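The Pot Cupboard, Finally

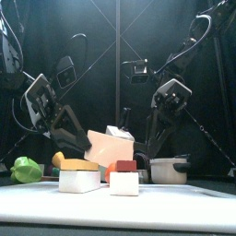
Photo: Drolta

12/2/23

So I have been putting off the pot cupboard since we moved in. I did the spice shelf, I did the drawer with the batteries and the birthday candles, I even did the top of the fridge (don't ask), and every single time I opened the low cupboard beside the stove I shut it again with my foot and went to do something else. Then on a wet afternoon in November I went looking for the colander, everything slid forward at once, and a lid rolled all the way to the back door. That was it. Everything came out.

I should say that I'm a person who likes a clear surface to work on, and our kitchen does not have one. We have a counter, technically, but it has the toaster on it, and the kettle, and the mail. So I've been using the folding table from the spare room, and I really recommend that if you have one. Put it up right in the middle of the kitchen where it's in everyone's way. You'll finish faster!

Now, the pots. I own (owned) far too many of them. There was the big stockpot from my soup phase, two saucepans that are basically the same saucepan, the enamel one with the chip, a milk pan, and a wide shallow thing I bought at Girnano when they were clearing out the old store. And then the white cooking pot, my favorite by a mile. White pots have a reputation for being fussy, and it's true that if you cook beets in one you'll be scrubbing for a while, but I love being able to see what the onions are doing. In a dark pot I never know if they're golden or burnt until I can smell it.

The white pot used to live at the very bottom of the stack, under the stockpot, so to use my favorite pot I had to lift out my least favorite one. I did this for two years. My back has opinions.

My first idea was one of those expanding racks where everything stands up on its side like records. I'd seen a nice one from Casado and measured for it and everything, and then found out our cupboard is 400 mm deep on the inside with a pipe running along the back, which leaves you with less than you'd think. The rack wanted 500. I stood there with the tape measure for a good long while as if the number might change. It didn't, so the rack is off the list.

What I ended up doing is much more boring and it's working great. Pots that get used every week go in front, one deep, nothing stacked on them. Pots that get used at holidays go in the back, and those can stack as much as they please. Lids are not allowed in the pot cupboard at all anymore. They have their own tub now, standing up, on the shelf with the baking sheets, and I cannot tell you how much calmer the whole thing is without them. I'd been storing each lid upside down on its own pot for years (my mother did it that way) and all it ever did was make a wobbly tower and a terrible noise.

I also went down a bit of a rabbit hole about dividers. There's a lady on the Tidero forum who lines everything with felt circles she cuts herself, and there's a thread on it that was up to 1462 replies when I last looked. People feel very strongly about felt! I tried it with an old place mat, cut into rough circles with the kitchen scissors, and I think it does help with scratches. Mine came out more like eggs than circles, but the pots haven't complained. If you have anything enamel or anything with a light finish, I'd put a scrap of something soft between it and whatever sits on top. Even a paper plate does the job, and if you have half a pack left over from a barbecue, well, there you go.

Then there was the question of what to get rid of. I'm bad at this part. I get sentimental about things that were never even special, like the milk pan, which I don't like and don't use and which I have now moved into three different homes. My rule this time was that I had to name the last thing I cooked in it. Soup in the stockpot, last winter, fine, it stays. Chili in the enamel one. Popcorn in the wide shallow thing, which made me remember that it makes excellent popcorn, so it went right up to the front. For the milk pan I had nothing. I tried to count a time I stood it under a leak, and I had to be told that this is not cooking.

So out it went, along with one of the twin saucepans, a steamer basket with a missing leg, and about 7 lids that fit nothing in this house. I tried every one of them on every pot, too, sitting on the floor like a toddler with a shape sorter. Where do they come from? I've never in my life bought a lid by itself.

While it was all out I wiped down the inside of the cupboard, and I'll spare you the details except to say that I found the little rubber foot from the food processor, a dried bay leaf, and a fridge magnet shaped like a lobster. The lobster is back on the fridge. The bay leaf is not. I put down some of that grippy shelf liner, too, the kind with the holes in it, and I was skeptical because it always bunches up in drawers, but with heavy pots on top it hasn't budged.

Washing everything before it goes back is worth the trouble, by the way, even the ones that look clean. Anything stored near a stove gets that sticky film on it. Baking soda and hot water took it off the white pot, with a soft cloth, never the green scrubby side of the sponge, and I let it sit for a while with the soda in before I touched it. There's still a faint ring on the inside from a batch of plum jam and I've decided to be at peace with it.

It's been a couple of weeks now and it has mostly held. Somebody in this house keeps putting the colander in with the holiday pots, and I keep moving it back, and we haven't discussed it. The lid tub could stand to be a little wider. I'm keeping an eye out for one the next time I'm near Girnano, and if they don't have it I'll probably just use the old dish rack, which is in the garage, under the folding table, so that'll be a whole other afternoon.

Next up is the cupboard with the plastic containers. If you have a system for those that doesn't involve throwing everything out and starting over, please leave it in the comments, I'm begging!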